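3.2 Winding and securing the cord 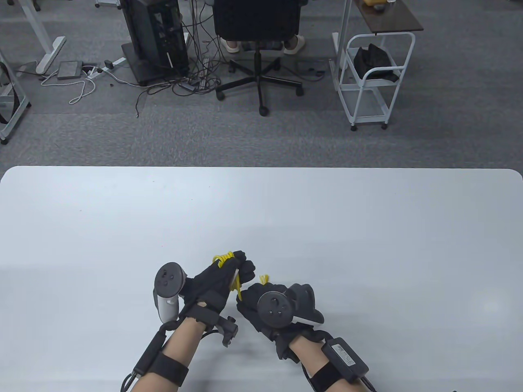

Figure 5. Handling the yellow cord above the white tabletop during the bundling task.

The second task concerned the bundling of a flexible cord by hand. Cord was chosen over rope or tape as it keeps some memory of earlier bends but will still collapse under its own weight, so that the person winding it has to hold the finished turns together while adding new ones. A bright yellow cord was used throughout to give good contrast against both the table and the black gloves (Figure 5).

All trials took place at a large white table in the Ilton office, with the surface cleared beforehand. Participants wore the gloves for the whole session and were given 5 minutes to get used to them before the first trial. The task was to gather a loose length of cord into a bundle of parallel turns and to secure the bundle with the free end. No method was prescribed. Participants could wind around the fingers, fold the cord back and forth, or lay out loops on the table and pick them up together.

In total, 200 trials were recorded over eight sessions. Each was divided by hand into four phases - gathering, winding, transfer and securing - following the scheme of Khoury with one change. In the original scheme, transfer begins when the bundle leaves the first hand. We found this point hard to fix, as the two hands often work almost in contact and the turns may be held by both for a short time. We therefore mark the start of transfer at the first moment when the fingers of both hands are closed on the cord and no new turn is being formed.

Annotation was carried out by Shafiq Matubbar and checked by Hiba Moussa. It yielded 1744 labelled segments, including repeated phases where a participant lost a turn and went back to winding. Disagreements were mostly confined to the boundary between winding and transfer and were settled by discussion. Segments in which the cord was dropped on the floor were kept but given a separate label.

Two properties of the cord affected the results. Loops near the fingertips tended to stand up side by side when pinched from below, and participants differed in whether they pressed them flat before going on. Short loose strands hanging between the hands were also common, and were a frequent cause of snagging in the securing phase. We did not correct for glove size, although the Ganddale trials suggest that a poor fit at the fingertips lengthens this phase more than the others.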